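Clurnmont Technical Institute
Automation Safety, Unit 3: Faults in Two-Arm Work Cells
Course handout, revised Aug 10, 2022

Reading before class: the Helusell fault report, sections on stop behavior and restart.

1. Background

The Helusell cell is a bench station with two arms that share one work surface. It is used for handling small office items. In July the cell had a fault during a routine practice run. The left arm was commanded to stop and did so. The right arm did not receive the same command and continued along its planned path for almost 300 milliseconds. The two grippers touched near the middle of the table. There were no injuries, and one finger pad was replaced.

The event was classed as minor. It is included in this unit for the reason that the same fault, with a person reaching into the cell, would have been serious. 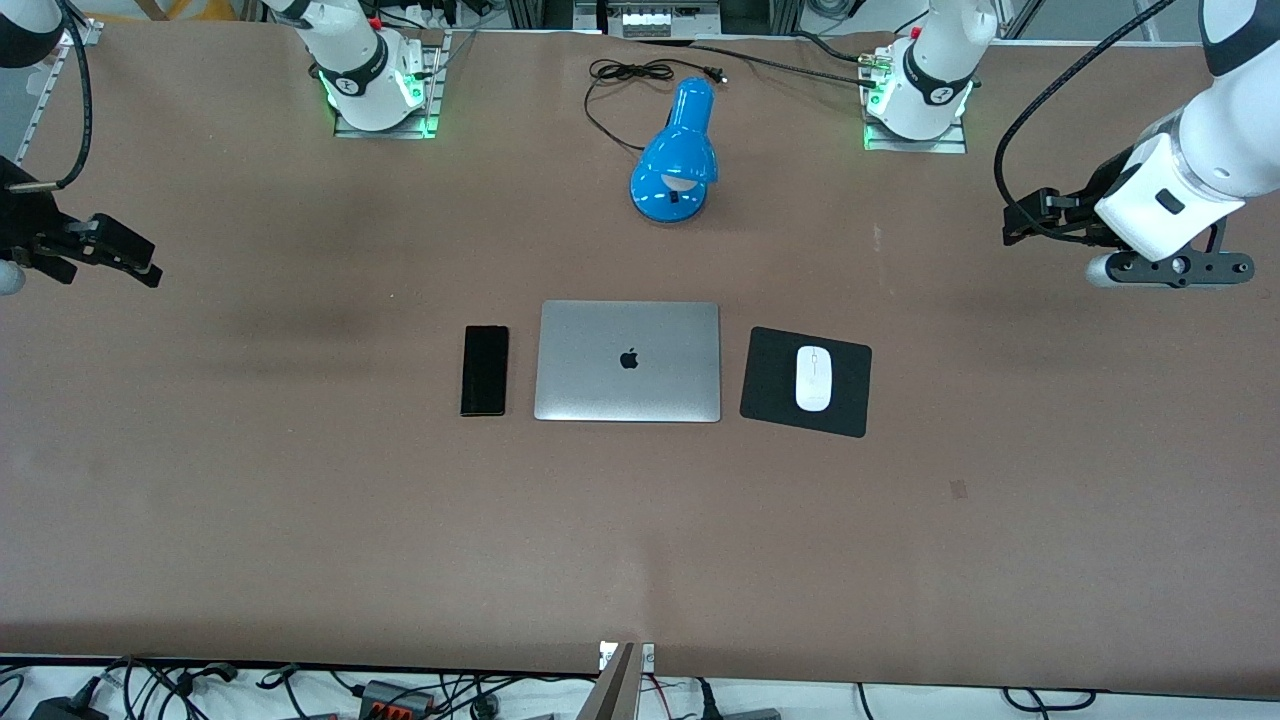

Shared space is the main hazard in any cell of this type. Each arm has its own controller and its own speed limit, and each may be judged safe when tested alone. Risk appears where the two areas of reach overlap. With the phone, the closed laptop and the mouse on its pad set in a row between the grippers, both arms have cause to enter the same part of the table. Students should mark this zone on their drawings before assigning any task to either arm. Cords need the same care: a lamp cord lying in loops at the back of the table should be treated as a snag hazard until it is secured.

2. Cause of the fault

The review by the Ukolwood safety office found that the stop signal passed through the left controller before it reached the right one. A worn connector delayed the second signal. The weekly check tested each arm separately, so the delay was never recorded.

3. Required practice

Stop signals must reach both arms by independent lines. The stop test must be carried out with both arms moving at reduced speed. After any contact between arms, the cell remains locked out until 2 qualified persons have signed the restart form.

4. Assignment

Using the Siddiqui worksheet, draw the overlap zone for a two-arm cell and list 3 faults that could cause one arm to move while the other is stopped. State how each fault would be found during a routine check. Submit the worksheet before the next laboratory session.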